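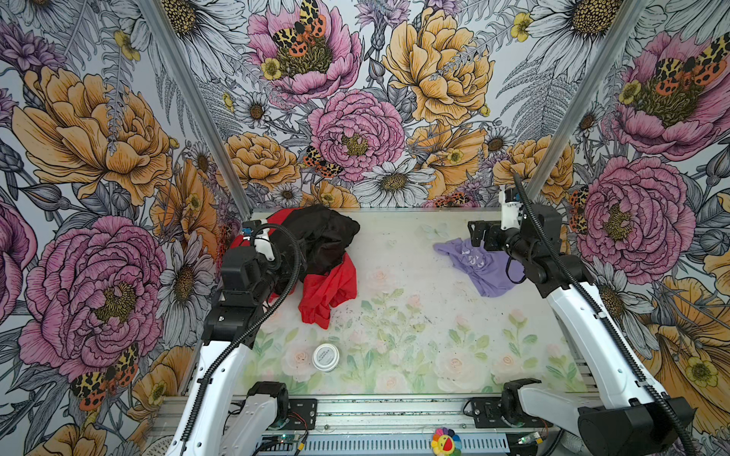

Reading time: 2 min

Ticket 56-200: Specks on the rose table panel, and a question about the wall trim
Opened by: Nives Caputo
Product: Juvard floral wall panels, Parisi printed tabletop
Status: Resolved

Hello, and thank you for being so patient with me on the phone! I promised to write it all down, so I'm starting with the tabletop. It's the pale one with the faint pink roses and the sage-green stems, and I love it dearly, but little dark specks keep gathering on it. We sort clothes on there most days, so I expect lint and dust, only I wipe it with a dry cloth and they seem to be back before I've put the kettle on. Is there a coating I should be using?

My second question is about the walls (the peonies and the moths, everybody stops to look at the moths). I'd like to wash the back one, and I'm nervous about the ink and about water getting behind the aluminum strip at the bottom.

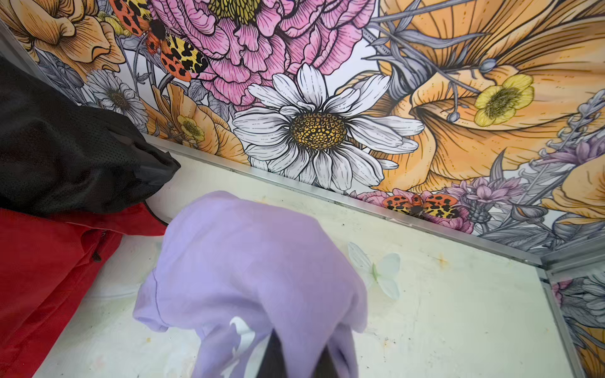

The strip runs along to the corner trim, and I don't know if that joint is sealed or if the two pieces just meet there. I did look in the Nekance booklet, page 39, but it only covers paper on plaster.

Reply from Indeo support:
Hi Nives, no coating, please. A dry cloth builds up static on that panel, so try a barely damp microfiber one and let it air dry. For the walls, same cloth, top to bottom, and stop about 65 mm above the strip. Finish that last bit dry. The joint isn't sealed on Juvard panels.

Update from Nives:
Damp cloth it is! Two days in and far fewer specks, so I'm very happy. I'll do the back wall this weekend and you can close this one.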